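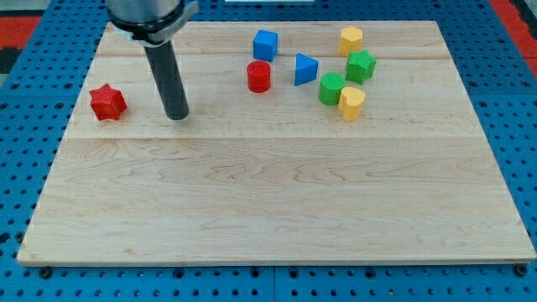
Saso Shape Blocks, loose set

I've been selling these out of the Trillside shop since before we had a proper website, and they're still the thing I get the most emails about, so I finally sat down to write a page that covers it all.

The Saso set is a bag of chunky little solids in red, blue, green and yellow. There's a cube, a short cylinder, a triangular prism, an eight-sided one the kids call the stop sign, and the six-pointed star, my favourite by a long way! The star is the fiddly one. It has ridges all the way round, so little hands get a good grip on it, and it's always the first to disappear under the couch.

You can buy them by the bag or as singles. I'm happy to sort you out a bag in all one colour, too - just pop a note in the comments box when you order and I'll pick them out by hand.

What people use them for

Mostly sorting and matching. Colour first, then shape, then both at once (that's where the arguments start at our place). I've had a few occupational therapists buy them for reach and grasp work, and a maths teacher in Sturndale who uses them for faces, edges and corners with her Year 3s. Waraporn Paisan, who runs the Yimyam playgroup, bought a set last July and came back for two more, so now she has one for each table.

They stand up nicely on a flat surface. The cylinder will roll if you lay it on its side, obviously, but upright it stays where you put it. I like them on a pale timber board, where the colours really pop and you can spread them out with plenty of room left over for building. Any old chopping board will do the job, though we do sell one.

The board

Plain rectangle, light-coloured timber, joined from planks, so you'll see the seams running across it. Every one has different grain. Some are quite wavy with soft brown streaks and some are almost plain, and I can't promise you a particular look, sorry. It measures 600 mm on the long side. Wipe it down with a damp cloth and please don't leave it in the sink!

Prices

Bag of blocks: $80
Bag of blocks plus board: $183
Bag of blocks, board and the zip carry case: $226

Singles are priced at the counter and depend on the shape. If you've lost just the star (you have, haven't you), email me and I'll post one out.

Age and care

I'd say three and up, with a grown-up nearby. Warm soapy water, dry with a tea towel, no dishwasher.

Orders placed before noon get packed the same afternoon. Pick-up from the shop is free - ring the bell at the side door if the front's locked.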